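4.2 Fitting the wall panels

Read section 4.1 first. The base rails and corner posts of the Pravis booth must be standing and level before any panel goes in.

1. Lay the panels face up on a clean blanket.
2. Peel the film from both sides. Keep the corner caps – you need them in step 6.
3. Start at the back corner. Lower the left panel into its rail until it sits flat.
4. Fit the right panel the same way.

Note: Printed panels have an arrow on the back. It must point up. 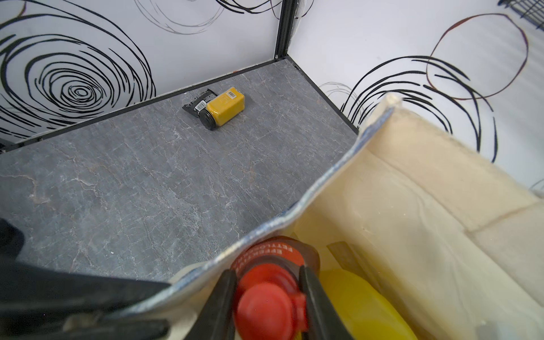 Back corner with black post, printed left wall and stone-pattern floor.

5. Check the gap at each post. It should be no more than 2 mm from top to bottom. If it is wider, lift the panel out and seat it again.
6. Push a cap onto each post and tighten the 12 screws by hand.

Caution: Do not use a power driver. The threads strip easily and the rail then has to be replaced.

Caution: Panels over 40 inches wide need two people to lift them.

Wipe marks off with a damp cloth. Solvent cleaners will lift the print. Check the screws again after 21 days, then go on to section 4.3, Door and latch.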